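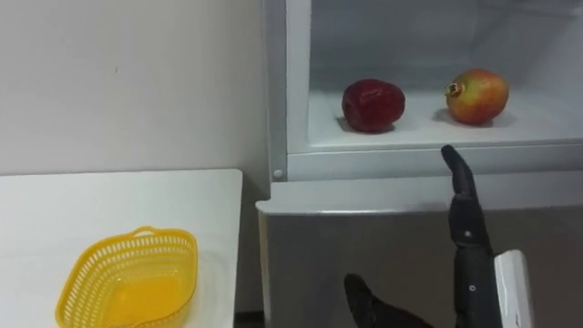 Prusdale Community Pantry: progress report to the Henao Fund

Reporting period: second half of the grant year, closing in February
Prepared by Mansa Mahama

12 shares
3 comments

Summary

The grant pays for the Britiscombe delivery route, a part-time driver and the cold storage needed to carry dairy and cooked meals. The route is running. Deliveries go out on 4 mornings a week, as set out in the application, and 90 households are now signed up. Cold storage came in under budget. Fuel did not, and we are asking to move money between those two lines.

Deliveries

The route was redrawn in the fall after the bridge on the Britiscombe road was reduced to one lane. The driver, Nicanor Iglesias, now does the east side first and is back in Prusdale by 1:00 p.m. The old order had him crossing the bridge twice and waiting both times.

We lost six mornings to weather. On four of them we phoned the households and doubled the next delivery. The other two fell back to back, and people went without until the roads were plowed. We now ask new households whether they want a small shelf-stable box to keep at home for this. Most say yes.

Of the 90 households, 20 have asked for low-salt boxes. We did not plan for that number and have been filling the gap with fresh vegetables from the Vukport growers, who deliver to us at cost. The price holds until summer. After that we will need to talk to them again.

Sign-up and intake

The intake form was four pages long and people gave up on it. It is now one page, and the income question has been replaced with a yes or no. Intake can also be done by phone between 9:00 and 11:00 a.m.

We still have a backlog of referrals from the Vukport clinic. Some arrive without a phone number, and the only way to follow up is by letter. I have asked the clinic to change its referral slip — no answer yet.
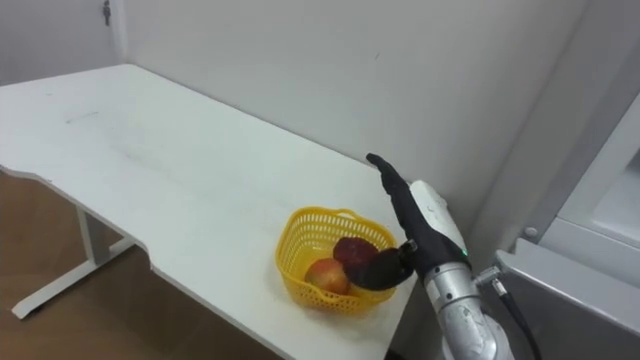 Budget

The cold storage line has money left because we bought secondhand. Fuel is over for two reasons: the longer route and the higher price per gallon over the winter. We ask the Fund to approve moving the unspent cold storage money to fuel. The total grant would not change. Driver wages are on budget.

The van passed inspection but needs rear tires before next winter. We have a quote from a shop in Britiscombe and will pay for this out of general donations.

Next period

We plan to add the mobile home park north of Prusdale to the route once the lane closure ends. Nicanor has driven it as a trial and it adds 20 minutes.

Receipts and the mileage log are being sent separately.

Share this report
5 likes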